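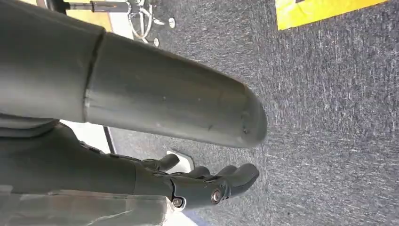 Why does bread have holes in it?

The holes are bubbles of gas that got trapped in the dough and stayed there when the bread was baked. The gas comes from yeast.

Kitchen Science | Ages 7 to 10

Yeast is a living thing. It is a kind of fungus, so it is related to mushrooms, but each piece is a single cell and far too small to see without a microscope. People have used it to make bread for more than 4000 years.

Yeast eats sugar. Flour is mostly starch, and when flour gets wet, some of that starch breaks down into sugar. As the yeast feeds, it gives off a gas called carbon dioxide — the same gas that makes soda fizzy.

Why doesn't the gas just float away? Flour also has proteins in it. When you mix flour with water and knead it, these proteins link up into something stretchy called gluten. The gluten holds the gas the way a balloon holds air. More gas means bigger bubbles, and the dough rises.

In the oven, the bubbles grow for a few more minutes. Then the dough gets hot enough to kill the yeast, and the walls around the bubbles turn firm.

Not all bread is made with yeast. Soda bread uses baking soda, which makes gas when it mixes with something sour, such as buttermilk. Many tortillas have nothing added to make them rise, so they stay flat.

Try it: Stir a spoonful of sugar and a packet of dry yeast into half a cup of warm water. Leave it for ten minutes and look for foam on top. Use warm water, not hot — very hot water kills yeast.

Written by Crisanto Dizon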